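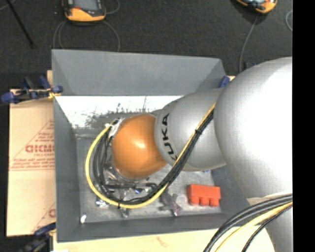 4.2 Staff time spent on supplies

Most of what is known about picking and sorting work comes from industry (Figure 2: a KUKA arm reaching into an open gray bin). Much less has been written about the same work in nursing homes, where it is usually done by aides between other duties and is rarely recorded as a task of its own.

We asked aides at two homes, Colleck and Gemham, to keep a paper log of every trip to the supply room during August. Each entry gave the start time, the end time, and the items taken. Masaru Nomura collected the sheets at the end of each week and entered them by hand. The final set held almost 2000 trips. Entries with no end time were left out of the averages but kept in the item lists.

At Colleck the supply room is on the ground floor and serves all three units. A typical trip took 13 minutes, and most of that was walking and waiting for the elevator. Gemham keeps a small closet on each unit, and trips there were shorter, but aides made more of them. Gloves and briefs ran out first at both homes – usually on the evening shift, when the main store was locked.

The logs have clear limits. Aides filled them in during busy shifts, and some sheets were plainly completed from memory. Night staff at Gemham returned few sheets, so the figures for that shift should be read with care. We also did not record which resident was waiting, or for how long.

In interviews led by Qistina Rahman, aides at both homes said they would sooner have a fuller closet close by than a faster way to reorder. Several kept spare items on the linen cart, which is against written policy at Colleck. These remarks are taken up again in Section 5.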